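## 4. Data Collection and Results

### 4.1 Task set

All experiments use a fixed kitchen counter with a marble top and a tiled back wall. We wrote 28 tasks for it. Most are single pick-and-place moves, such as moving a piece of fruit from a plate to the tray, or lifting the wooden toast slice from the toaster. The rest join 2 moves in a row, with the second move depending on where the first one ended. The toast slice is a solid piece of wood, so its shape doesn't change over months of handling, and we used the same one in training and testing.

Each task is given to the policy as a short typed instruction. Two operators wrote the instructions separately and we kept both versions. Where they used different words for the same object ("canister" and "jar" were the usual pair), we left the difference in. A policy that only works with one person's wording is of little use to us, and an earlier model failed in just this way when Nanna Zoëga rewrote the test prompts.

### 4.2 Demonstrations

We collected 1000 demonstrations by teleoperation. After removing episodes with dropped frames, lost joint readings or an operator abort, 900 were left for training. We did not remove episodes in which the operator missed a grasp and tried again. These are slower and look untidy when played back, but they contain the only examples of recovery in the data.

Between episodes the operator moved the objects by hand within marked zones. The large appliances stayed within a smaller zone than the food and the containers. The tray or board in the middle of the counter could be turned to any angle. This was a late change. In the first batch it was always placed parallel to the wall, and the policy trained on that batch approached it from a single direction no matter how it was placed at test time.

Actions are recorded as changes in gripper pose, plus one value for the gripper opening. We also tried absolute joint targets. Training loss was lower with joint targets but the arm behaved worse on the counter, mostly through small offsets in height that built up over the episode. All results below use pose changes.

### 4.3 Camera views

The Stondley policy takes color images and the current arm state. No depth is used. We compared three input settings: overhead view only, angled view only, and both views together. The network is the same in each setting, and for the single-view settings the missing image is replaced by a constant input. The views are not calibrated to each other. We made this choice because the cameras are bumped often in daily use, and a method that needs a fresh calibration after each bump would not be used for long.

The two views fail in different ways. From overhead, the positions of flat objects are clear but heights are hard to judge. A mug stacked on a canister looks much like a mug set inside a bowl. From an angle, the stack is easy to read, but the taller items hide parts of the counter behind them. Food containers standing against the back wall are the hardest case, because each one may cover part of the next.

### 4.4 Results by view

The policy with both views did best on the full task set. The overhead policy was close behind it on tasks that involve only the fruit, the plate and the tray. It fell back on any task with stacked objects, where it often closed the gripper too high and came away with nothing. The angled policy did better on stacks and on the toast slice, which stands upright in its slot and shows its upper part above the slot from the front. It did poorly when the target was behind an appliance.

We looked through every failed trial of the two-view policy by hand. Þröstur Kvaran and Nanna Zoëga labeled the failures separately and then settled the cases where they disagreed. Missed grasps were the largest group. The next was picking the wrong object, mostly one container in place of another along the back wall. Collisions with the appliances were rare, although the arm often passed close to them. A small number of trials ended because the policy stopped moving with the gripper above the target – we have no good account of these, and they did not go away with longer training.

Adding a second view did not help with wrong-object errors as much as we had expected. In these trials the target was usually clear in at least one view, so the missing information was in the input. Our reading is that the demonstrations show too few pairs of similar containers side by side. A short follow-up with the containers swapped between episodes gave fewer errors of this kind, but it covered only part of the task set and we do not report it as a main result.

### 4.5 Changes in layout

We ran a second test with the objects rearranged outside the marked zones. Every policy got worse. The two-view policy lost the least on fruit tasks and the most on the toast slice, where the slot leaves little room for error in the approach. Raising the plate onto a board or a box also caused trouble. The overhead policy came down toward the fruit as if the plate were on the counter itself, and the safety limit on contact force ended the trial. With both views, the arm slowed before contact in most of these trials and reached a usable grasp height.

Figure 4 gives sample views of the counter from overhead and from an angle. Objects and layout differ between the samples. 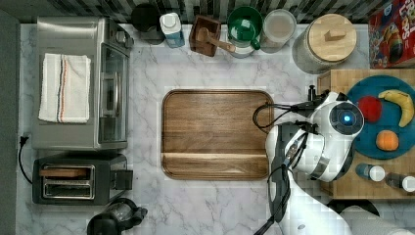
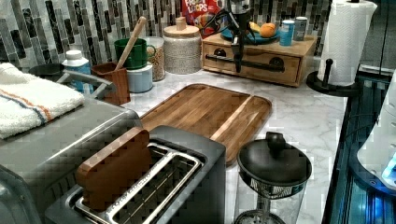
**Figure 4.** Kitchen counter used for the task set. First image: overhead view, with the fruit plate on a cutting board. Second image: angled view, with the toast slice upright in the toaster and the mug stacked on a canister.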